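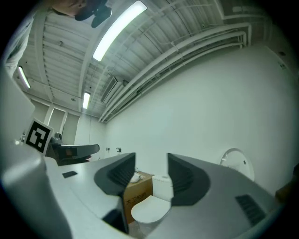
Uma sanita branca de tampa fechada, ao lado de uma caixa de cartão, sob as lâmpadas fluorescentes.

Há peças da casa em que pensamos durante meses – o sofá, a mesa de jantar, aquele candeeiro que nunca mais chega – e há outras que escolhemos numa tarde, à pressa, com o canalizador ao telefone. A sanita pertence quase sempre ao segundo grupo, coitada, e é pena, porque vamos viver com ela mais tempo do que com qualquer sofá.

Foi um pouco por remorso que em setembro passei uma manhã inteira em Narnport, entre armazéns de tetos altos, tubos pintados de branco e caixas de cartão, a olhar para louça sanitária com a atenção que nunca lhe tinha dado. Na casa Cabello, que guarda 473 modelos em catálogo (eu julgava, na minha inocência, que haveria uns cinco ou seis), aprendi que a primeira pergunta a fazer tem pouco que ver com a beleza. É preciso saber a que distância da parede fica o esgoto, e essa medida tira-se em casa, de fita métrica na mão, antes de nos apaixonarmos por uma curva.

Depois vem a tampa. Convém que desça devagar, sobretudo se houver crianças ou gente que se levanta a meio da noite, e que se solte com facilidade para a limpeza. Vem também a altura, de que os mais velhos falam com muita razão, e o feitio do depósito, que em casas de banho pequenas pode roubar precisamente os centímetros que faltavam para abrir a porta.

Quanto à caixa, guardem-na! Eu deitei fora a minha em Jendevstead, toda contente com a obra acabada, e 13 dias depois andava à procura da referência de uma borracha que vinha impressa no cartão. Na oficina Pikatier tiveram a paciência de abrir três gavetas até encontrar uma parecida, que lá continua, a cumprir o seu dever – um nadinha torta, mas sem pingar.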